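Home Robots Clubs Stories Ask Us

How does a robot hand know when to stop squeezing?

Hello! I'm Annelore, and I've been building a robot arm called Pistatus in our shared workshop in Gukumcombe. It has two dark fingers, and today's job is a green bottle with a red cap. You'd just grab it, wouldn't you? Pistatus needs a bit more help!

Each finger is pushed by a motor. A little computer checks how hard the motor is working, 100 times a second (I can't even blink that fast).
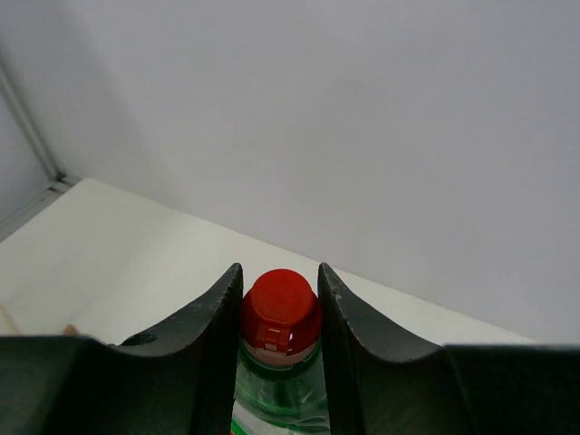
Ladan asked whether it would crush an egg. Yes, if I let it! So I give the computer a limit, and when the motor reaches it, the fingers stop closing and just hold on. An egg gets a tiny limit and a bottle gets a bigger one.

Try it with your own finger and thumb. Pick up a grape, very gently, then a heavy book. Feel the difference?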